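Flestow Freight – Operations Meeting, 25/02/2022

Chair: Mirta Saavedra

1. Sternport lane
Volume for the period was 3288 cartons, of which 737 moved by the Bedar cross-dock. Dwell time at Bedar remains above target. Carrier to resubmit slot times.

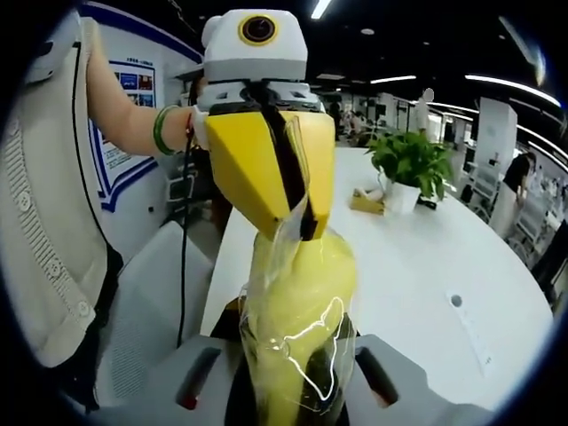 Yellow item in a clear plastic bag, held at both ends.

2. Villanueva depot
Racking inspection closed with seven minor findings – all on the north aisle. Floor load limit stays at 1000 kg per bay until the engineer's letter is received. Transit claims older than October to be written off.
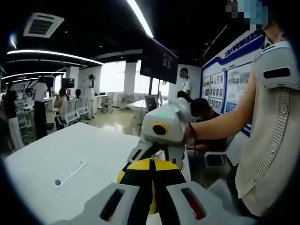
Does the bay limit apply to overnight staging?
The limit applies to any pallet left in a bay, staged or stored.

3. Actions
M. Saavedra to confirm the revised Sternport cutoff with the carrier. Depot to reissue the bay signs.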